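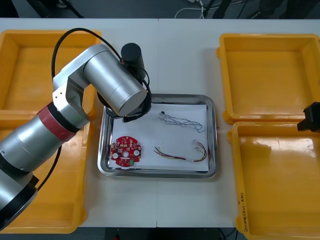 Silver arm over a metal tray, white table.

I went into Palacios to buy a dishwasher and came out forty minutes later having spent most of that time talking about something other than dishwashers. If you have bought anything with a plug lately you know what I mean. The machine was a Baveck, it cost $1075, and picking it took less time than parking. Then came the protection plan.

The plan is run by an outfit called Widance. The salesman called it "peace of mind," which is a phrase that makes me check my wallet. He told me the Baveck was a very reliable machine. He had just spent five minutes telling me so. Then he turned the page over and explained how much trouble I would be in when it broke.

I asked to read the contract. He gave me the brochure. I asked again, and he went off to print it, and it came to 14 pages. I read it standing up next to the refrigerators.

Some of what it doesn't cover: racks, hoses, door seals, the filter, anything to do with hard water, anything "cosmetic," and anything Widance decides was caused by how you loaded it. We have very hard water in Ratow. Ask anyone with a kettle. So the most likely thing to go wrong with a dishwasher in my house is the first thing they won't pay for. The motor is covered, and I'm glad for the motor, but in all my years of washing dishes by machine I have never lost a motor. I've lost two door seals and a lot of patience.

There is also a clause saying they may repair, replace or "settle," and that they get to pick. Settle means they send you a check for what they say the machine is worth by then. The contract doesn't say how they work that out. I looked twice.

Now, I know people who swear by these plans. My sister-in-law had one on a washer and they came out and fixed it, no fuss, and she has bought one with everything since. I don't doubt her. But she has bought a plan with a toaster oven, a vacuum, two phones and a TV, and she has never added it all up. I offered to do it for her at Thanksgiving and it was not taken well.

What I do instead is dull. When I turn down a plan, I move the price of it into a savings account – same day, before I forget. I've been doing it long enough that there is a little over $4000 in there, after paying for the door seals and one repair visit to the dryer. Maybe I've been lucky. One bad year could eat a good part of it, and I'd have to come back here and say so. I'd still have had the use of my own money in the meantime.

The salesman was polite about it, I'll give him that. He did have me initial a box saying I had "declined protection," as if I were leaving a hospital against advice. A letter from Widance turned up in the mail yesterday offering me a final chance to enroll. I expect there will be another final chance in a few weeks – I'm keeping the letters in the drawer with the manual.

Delivery is next Tuesday, between eight and five.

14 comments
Shared 2 times

Recent posts
Do "flushable" wipes flush?
The gym that wouldn't let me quit
January electric bill, explained badly
Store credit cards and the nice lady at the register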